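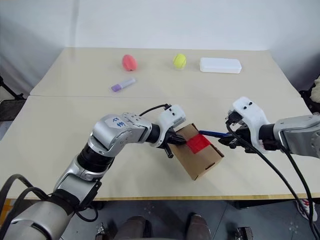 What does a home air monitor tell you about carbon dioxide?
It tells you how stale the air is near the sensor, and little else. A high reading means fresh air isn't coming in fast enough for the people in the room. It won't tell you about smoke, mold or your share of the climate problem, whatever the box hints at.

Grenari G2 Indoor CO2 Monitor

We stock two monitors, and this is the one we argue about least. The G2 uses an infrared sensor that measures carbon dioxide directly. Plenty of cheaper units guess at it from other gases and print "eCO2" in small type. Read the small type.

The maker calls the G2 "climate smart." We asked what that meant and got a leaflet back. As far as we can tell, it means the box is cardboard and the app shows a green leaf when your number is low. The leaf also turns up if you leave a window open in January with the furnace running, so make of that what you will.

What it does well: the reading settles in around 20 minutes after you move it, and it stays steady. Wilma Innes in our repair shop ran one next to a Taltetti desk unit through June. The Taltetti wandered all month and had to be taken outside and reset. The G2 needed one reset, after a fall.

What we don't believe: the "carbon savings" page in the app. It takes your readings and turns them into pounds of emissions avoided. No indoor sensor can know that. It has no idea how you heat the place or where your power comes from. Kai Voß, who does our buying, asked Grenari for the math and is still waiting. You can switch the page off under Display.

Details
Sensor: infrared, single channel
Power: USB-C, cable included, no plug
Battery: 19 hours claimed, less with the screen always on
Log: 23 days, then it writes over the oldest
App: optional, and the monitor works fine without it

In the box: monitor, cable, wall hook, leaflet.

Also consider the Plakach wall unit if you want a relay to run a fan. It costs more and the manual is poor. The Żak adapter plate fits both.

Returns accepted on unopened units. Opened units can be exchanged if the sensor is faulty.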